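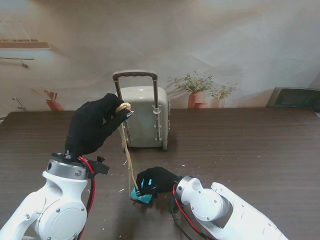

Tied Up With String

May's packing corner comes to you from the shortest getaway on record: one miniature suitcase, light gray, with a telescoping handle and no room whatsoever for a second pair of shoes. It would suit a doll with modest plans. I have seen grown adults at the Brusbridge bus stop with worse luggage.

Pale yellow string is this month's material. It costs almost nothing, it ties to nearly any handle, and it sheds. Oh, how it sheds. Work on a dark table and you will see every last speck, so have a brush handy and don't wear your good black anything. Cut 42 inches, fold it, loop it through the handle and pull the ends back through. A scrap of turquoise fabric makes a decent tag if you write on it before you tie it on, a sequence I have personally got wrong 2 times.
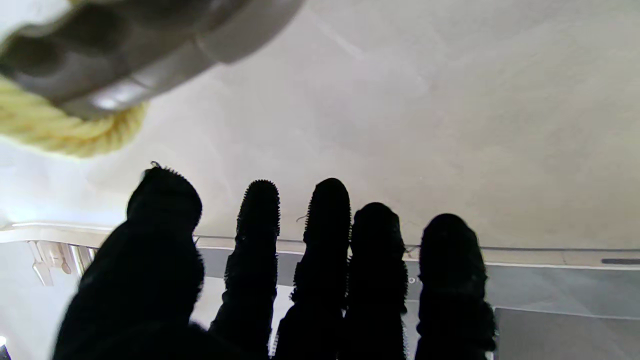

What if the string keeps slipping on a smooth plastic handle?
Go around the handle once more before you pull the loop tight, and leave a tail long enough to grab. Cotton holds better than nylon.

While the string is out, check the shell of your own case too. Molded channels collect grime with real dedication. An old toothbrush and dish soap will shift most of it, and the rest you may call patina.

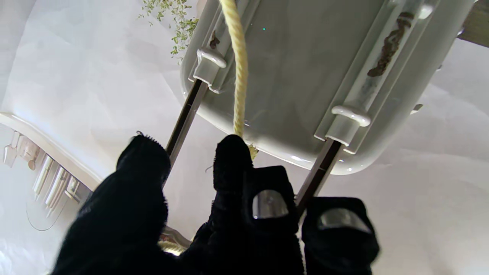

Josefina Farías writes that she has tied yarn on her bags for years and still walked off with a stranger's case at Hinds last Saturday, the stranger having also discovered yarn. She now recommends two colors and reading the tag.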